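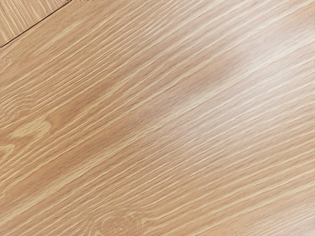 Wood grain, close up

Search this board Go

kukance_kid
Finally read the Skjelbred paper on lactase persistence – so good! 300 genomes, and the variant climbs way faster than drift would allow.

bendik_s
Great read, but I don't buy the speed. Only 9 of the old samples come from before farming.

kukance_kid
Fair! The modern data still backs her up, though.

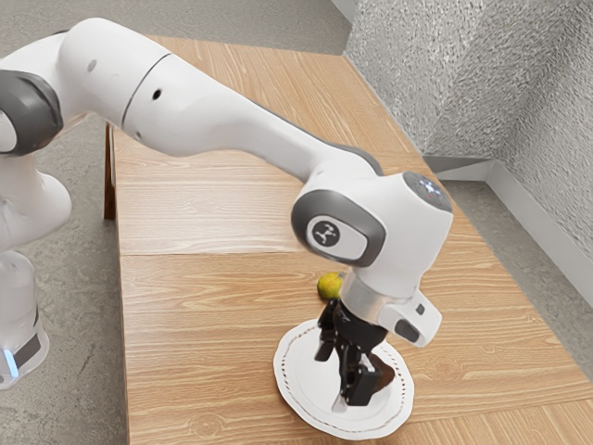 Does everyone with the variant digest milk?
Most do, but illness can cause trouble for a while.

hitora
With bendik on this one. Migration could do the same thing in 20 generations.

kukance_kid
Ooh, then I want to see it rerun with migration in the model!

Recent threads
Kaimal cave DNA, first results
Salt taste and kidney genes
Wedport meetup in June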